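About Us

Hi, and welcome to Tritine! I started this little shop out of my spare bedroom with 800 dollars, a borrowed label printer and a big box of play food that my kids had outgrown (well, mostly outgrown - I still get asked for the toast). We sell pretend kitchen sets and simple tableware for preschools, daycares and anybody with a small chef at home.

These days we have 2 lines. Likent is the play food, and Fikre is the plates and mugs. We moved into our unit on Travik Lane in January, so we finally have shelves, and a door that shuts!
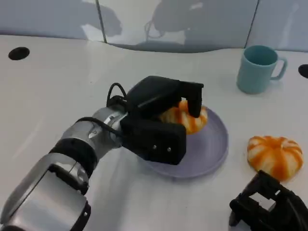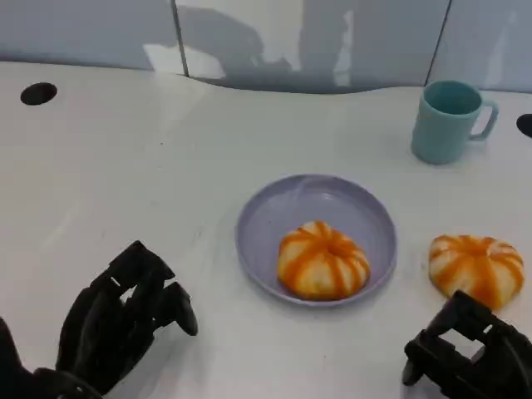 Picking colors is my favorite part of the job, and I'll happily lose a whole afternoon to it. I like quiet tableware and loud food. A round lavender-gray plate doesn't fight with anything you put on it, so those orange stripes get to do all the showing off, and I think the same goes for plain mugs. My sister wants everything in red. We're still talking about it.

Orders go out within 3 days, and if a piece goes missing from your set, write to me and I'll see what's in the spares bin.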